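Home > Bedroom > Sheets and Bedding
Search reviews Go

Misudden Fitted Sheet, Sage: Fit and Wrinkle Review

By Howard Dawber
Dec 28, 2025

The Misudden is a deep-pocket fitted sheet with elastic along all four sides. I bought the sage in February and have used it in rotation with an older Prallmont cotton sheet, one week on and one week off. Both were washed warm with no fabric softener and dried on medium. The mattress is a firm foam model with square corners and no topper.

Fabric first. The label gives a 400 thread count in a sateen weave. Thread count is a poor guide to how a sheet will wear, and I would not choose on it. The hand is smooth and slightly heavy. On my kitchen scale the sheet weighs 465 grams more than the Prallmont, part of which is the deeper pocket. It sleeps a little warmer. Pilling so far is limited to a small patch at the foot, where heels rub.

Shrinkage was measured after the second wash and again at the end of the test. The sheet lost 2 percent in length and less than that in width, nearly all of it in the first wash. The pocket depth did not change enough to measure. Color loss is slight and even, and the hem thread has kept pace with the cloth, so the seams do not stand out.

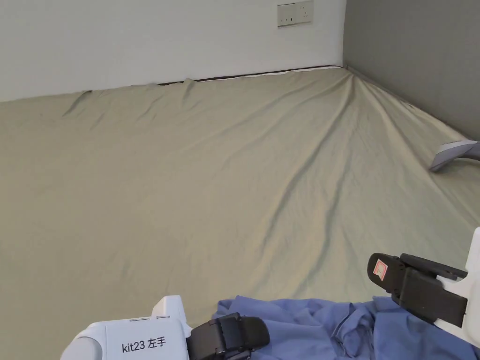
Corner tension is the weak point of the design. The pocket is cut for a deeper mattress than mine, and the elastic takes up the extra cloth by pulling it under. On a bed you can walk around, the slack can be worked out evenly from each side. On a bed pushed into a corner, most of the pull ends up at the far corner, and the creases fan out from there toward the middle of the mattress. The back edge also gathers into small puckers along the wall. A thin dark strip shows between the sheet and the white wall on my bed, and I would check that edge before blaming the sheet, as an uneven tuck there will shift the whole top surface.

Re-seating the corners in the right order helps more than pulling harder. Pull the bed out if you can. Fit the two wall-side corners first, with the seam centered on the mattress corner, then the two open corners on the diagonal. Run a flat hand down the wall side to seat the elastic. Done this way, the job takes me no longer than with the Prallmont.

Long, soft creases remain even when the fit is correct. Sateen shows them more than a plain weave does, and the faint sheen of the sage makes them easier to see in side light. Taking the sheet out of the dryer slightly damp and fitting it immediately removes most of the shallow ones. Fold lines from the closet shelf need steam or an iron. I steam mine on the bed, working from the far corner outward and keeping the cloth taut with the free hand. Set creases near the hem respond better to an iron on a board.

The elastic is the best part. It is wider than on the Prallmont and sewn in a covered channel, and it has not twisted. The sheet did not come off a corner during the test.

Buy it for a deep mattress or one with a topper. For a standard-depth mattress against a wall, the Sedgwick plain weave is a closer fit and needs less work, though its elastic is narrower.

Fit: 3 of 5
Fabric: 4 of 5
Construction: 5 of 5

Filed under: Bedding, Fitted Sheets, Long-Term Tests

Comments

Chrysanthi Karras
Same result with the deep pocket. I put a thin topper on and the slack went away. Did you try the next size down?

Howard Dawber
The next size down is narrower as well as shallower, so no.

Trevor Pilkington
Mine shrank more than yours, but I dry on high. Elastic is still fine.

Pauline Greenwood
Does the flat sheet in this color match? The one I ordered came a shade lighter.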